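The House at Plurkow

The agent's advert said the house at Plurkow had sea views and a kitchen fit for a family. I read it on the bus and rang before my stop.

The rent was 2000 a month, with 200 held back for breakages. I had sold the flat in Draken and had nowhere to put my chairs.

She met me at the gate. The walk from the station had taken 30 minutes, uphill, and she had come by car. She asked if I had any pets. I said no. She asked if I minded stairs.

We went through the rooms in the order they came in the advert. The kitchen had a long table and a stove that she couldn't light. The sea could be seen from the landing if you stood on the second step and leaned towards the window. I leaned and there it was, a grey strip over the roof of the Palacios bakery.

"People like that," she said.

Upstairs there were three bedrooms and a locked door. She tried four keys. The fifth key belonged to the owner, who lived in Zasach and didn't answer letters.

"It's not included," she said. "It isn't in the floor area either. You won't pay for it."

I took the house. I moved in during August and put my chairs round the long table. I learned to light the stove. In the mornings the smell of bread came up the hill and I stood on the second step with my tea.

At night I could hear somebody walking in the locked room. The steps were slow, 5 one way and 5 back. I wrote to Zasach. I knocked, and the walking stopped, and after a while it started again.

In the third week I slid a note under the door. It said that I was the tenant, that I didn't mind, and that the kitchen was warm after six.

The next evening I laid two plates. I lit the stove and left the door to the stairs open. The steps went across the room, five of them, and this time they didn't turn back. A key moved in the lock.

I pulled out the other chair.

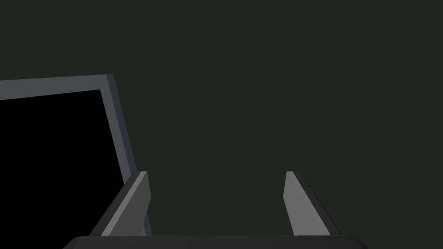
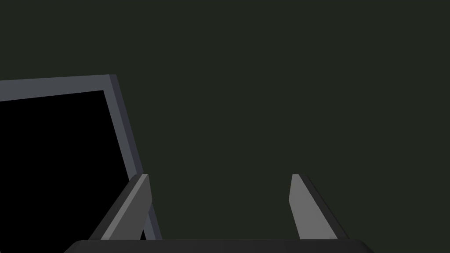

Both pictures: a grey border with black inside it, against the dark.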